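3.2 Materials

The object pool consisted of 19 play kitchen items. We wanted things that adults would name without much effort but that would leave some room for choice when grouped, so the pool mixed pretend food with dishes and cookware. Most of the food came from the Kunen play set and most of the dishes from the Grorkby range. A few items, among them the ketchup bottle and the toaster oven, were bought singly. We did not try to match the items for scale. A strawberry and a banana from the same set can differ from life by different amounts, and pilot raters at the Tondinitz site did not seem troubled by it.

All items were laid out on a plain white table. Food was placed near the plate but never on it in the starting layouts, so that putting something on the plate remained a choice open to the rater. The banana went to the right of the plate, with the orange and a strawberry below it. 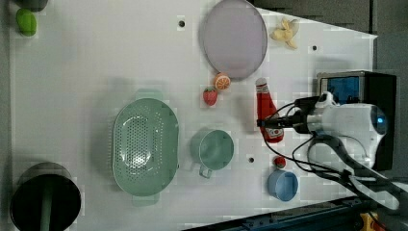
One rater objected in the written remarks that ketchup was neither food nor dish, and asked for a third group to put it in. Similar remarks came up often enough that we changed the instructions. In the pilot, raters were told to sort the items into "things you eat" and "things you use." In the main study they were told to make as many groups as they liked and to give each one a short name. The bottle was most often placed in a group called "sauces" or "extras," which usually had nothing else in it.

3.2.1 Lettering on items

Only items whose shape and color could carry the name were kept, and we had at first planned to leave out anything with writing on it. The ketchup bottle was the one exception. It is soft red felt, with a stitched label patch that reads HEINZ and, under that, 1869. A version of the layout with the label turned to the table gave nearly the same names, apart from a small number of answers of "hot sauce" and "bottle." We therefore kept the label in view for the main study and scored the brand name as correct.
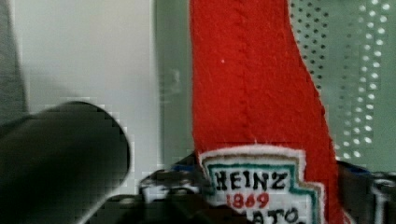

Another rater commented that she would call it ketchup in a store but "the red thing" in a toy box, and wanted to know which of the two we were after. We took either answer, and coded the second as a description. Answers were checked against the Zeng word list, with spelling errors corrected and plurals reduced to the singular. Where a rater gave two names, the first was used.

3.2.2 Layouts

Items were shown in fixed layouts. The plate stayed near the top of the table in all of them, with the banana, the orange and one strawberry close by. The remaining space was used for the items we expected to pull the food into different groups. A colander suggests washing, a toaster oven suggests heating, and a cup may suggest either drinking or simply a place to put small things. The second strawberry was set close to the blue cup in one layout to see whether the two strawberries would still be grouped together (Figure 3).
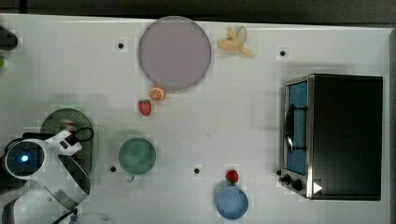

Figure 3. Layout with toaster oven, colander, and green and blue cups. One strawberry lies below the plate and another just above the blue cup.

The main study had 262 raters, each of whom saw 3 layouts. Raters worked at their own pace and could go back to an earlier layout before finishing. Up to 2,000 characters of free comment were allowed at the end. Comments were read by both authors and were used only to explain groupings that could not be coded from the group name alone.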